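El precio justo de Esi

En Kundollow se discutía de sueldos como en otros pueblos se discute de fútbol, o sea, a gritos y sin datos. Manju Rastogi, profesora de economía pública, había bajado a dar una charla sobre impuestos y le quedaban 30 oyentes de los 97 inscritos.
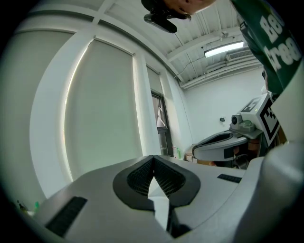
La tesis era sencilla: nadie sabe cuánto vale lo que hace. Manju la defendió con el caso de Garkar, la empresa que pagaba a su director 84 veces lo que cobraba el portero de noche. Para ilustrar el reparto entre capital y trabajo buscó algo con dos mitades y solo se le ocurrió una muesca en forma de V, negra, con una almohadilla de rejilla fina a cada lado. La dibujó fatal. Un señor de la segunda fila preguntó si eso era la curva de la demanda.

– Es la negociación colectiva – dijo ella.

El señor tomó nota.

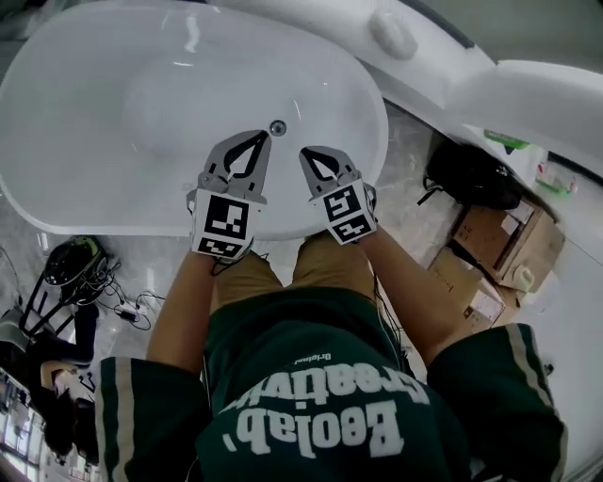

Fue entonces cuando se levantó Esi Abubakari, que llevaba 22 años limpiando las oficinas de Seltness en Zamora y había venido por los canapés. Quiso saber a qué tipo marginal tributaba la paciencia. Manju consultó sus papeles, que trataban sobre todo del impuesto de sociedades.
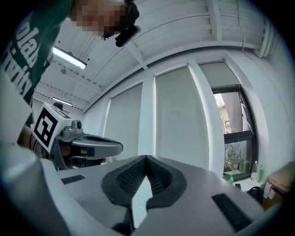

– ¿Y quién decide lo que gana el director? – preguntó Esi.

– Un consejo que eligió el director – contestó Manju, y bebió agua.

Esi se lo pensó un momento. Luego anunció que ella también pensaba nombrar un consejo, que lo formarían su hermana y su cuñado, y que la primera reunión era esa misma noche, después de cenar. Manju pidió asistir como observadora. Le dijeron que trajera postre.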